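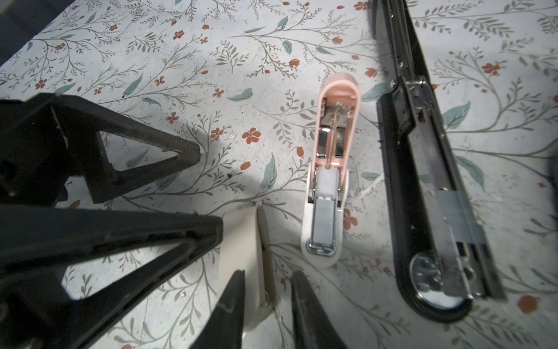

Workplace Tips > Supply Room > Staplers and Automation

Staff Guidance: Refilling Staplers at the Automated Bench

Barkska has moved routine stapler refills to a two-armed bench. Employees who formerly spent up to 40 minutes a shift on this task now check the work and handle repairs.

1. Match the staples to the stapler. Read the size marking before filling the tray — a 24/6 model takes 24/6 strips.

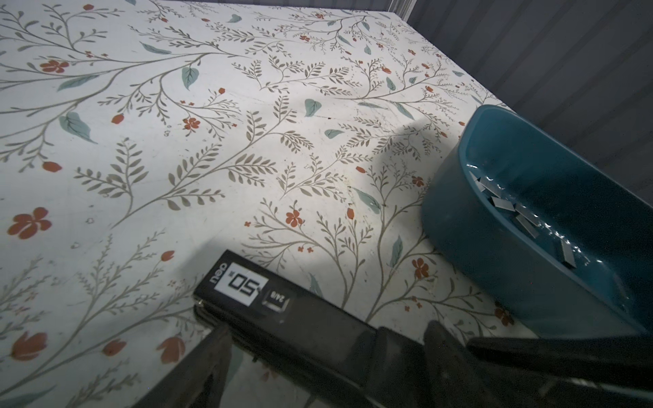 Strips of another size should go back to the cabinet in their own box. Mixed trays were the chief cause of stoppages in August.

2. Spread the strips in a single layer. Stacked strips are difficult for the fingers to pick up.

3. Keep hands outside the enclosure while the arms are powered. Stop the bench first, then reach in.

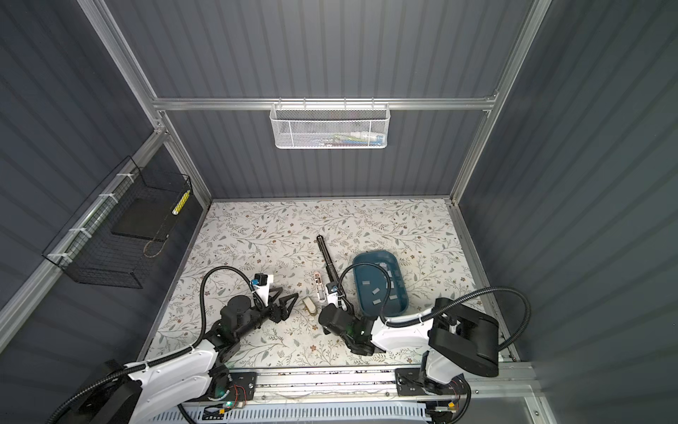
Both arms at the bench, with the staple tray at right.

4. Report jams to Sowmya Rai by 2 p.m. Jammed staplers are still cleared by hand, and that work remains with the supply staff. 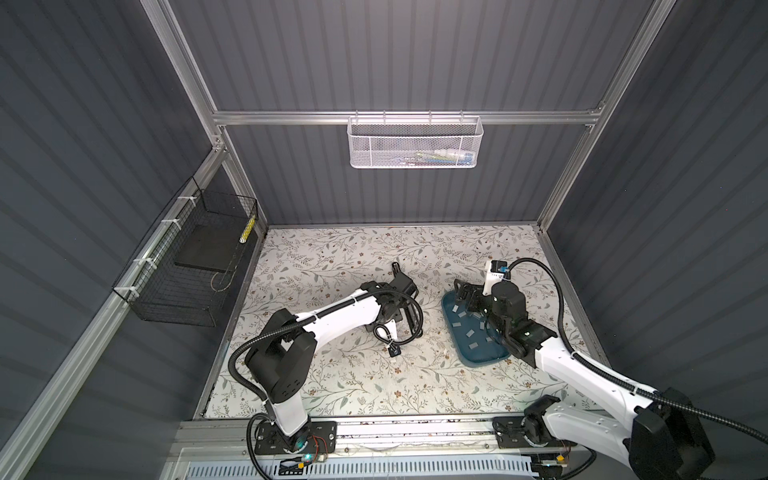
What Changes for Staff

No position has been removed. Fatima Tshabalala will train each shift in tray setup and inspection. Questions about revised duties — including hours — may be sent to Venkatesh Arumugam at extension 91.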